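Chapter 4
Living with a Host Family

An exchange year is spent mostly in ordinary rooms, among ordinary jobs: meals, washing up, homework, the bus timetable on the wall. 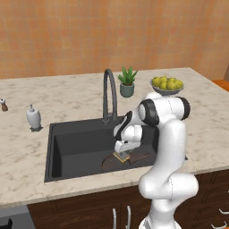 4.1 Before the placement

Host families are usually found by a local coordinator, who visits the home and speaks to everyone living in it. The student fills in a form covering diet, allergies, religion, pets and sleeping habits. Both sides tend to write what they think the other wants to read. A good coordinator expects this and asks again by telephone.

In the Narov scheme, which placed students aged 15 to 18 in small towns, families received the form 30 days before arrival. Farah Jugah, a student placed in Clillar, wrote to her hosts twice in that time. Her letters are used in Exercise 2.

4.2 The first weeks

Most disagreements in the first month concern small matters – how long a shower lasts, whether a bedroom door is left open, who clears the table. House rules are seldom written down, and a student may break several before learning that they exist. The term 'unspoken rule' is used in this chapter for any rule that members of a household follow but have never had to explain.

4.3 Changing families

A move does not mean that the student or the hosts have failed. Of the 11 case studies at the end of this chapter, four involve a change of family. Read the Danulard case first, then note down:

who asked for the move
how the coordinator was told
what the school knew, and when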